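Grapes, and how I keep them from going sad

My sister-in-law Delia buys grapes like she's feeding a ball team, so I've had plenty of practice with these! First off, don't wash them when you get home. Put them in the fridge dry, stems on, and rinse only what you'll eat.
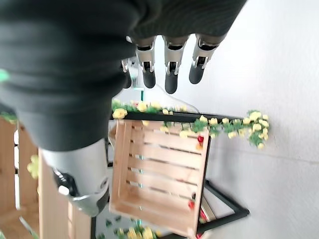 Ribbed knit over the palm, fingertips left out.

I pick through each bunch before it goes in and pull anything split or fuzzy (one bad grape will take its neighbors with it). Snip with kitchen scissors instead of tugging.

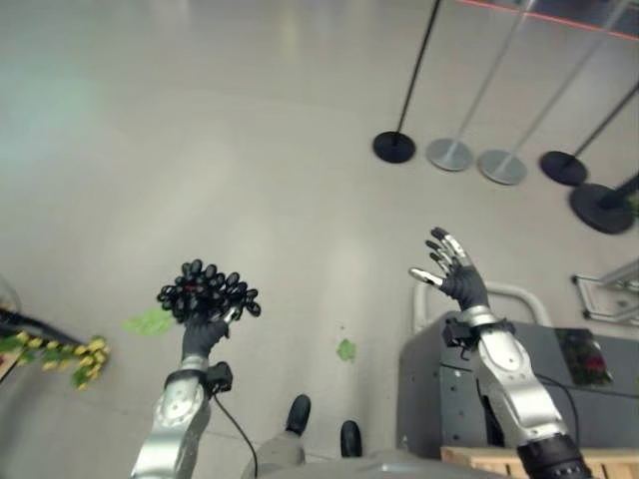 For the freezer, take them off the stems, rinse, and roll them around in a dish towel until they're really dry. Spread them on a cookie sheet overnight, then bag them. Mine last 8 months, easy. 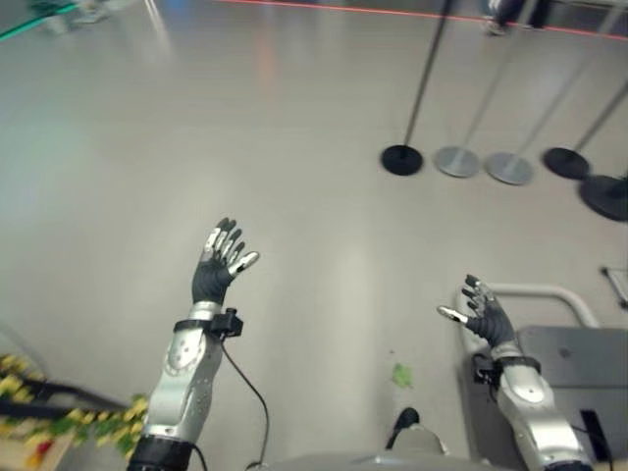

Sticky shelf? Warm water and a squirt of dish soap, and leave the rag sitting on the spot while you have your coffee. Dried juice lets go by itself. 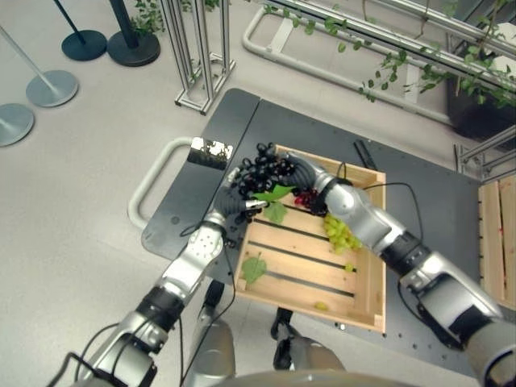
Black, red and green grapes with a slatted wooden crate.

Crates like that get a stiff dry brush at my house, then an afternoon on the porch. Zulema lines hers with newspaper and swaps it every March.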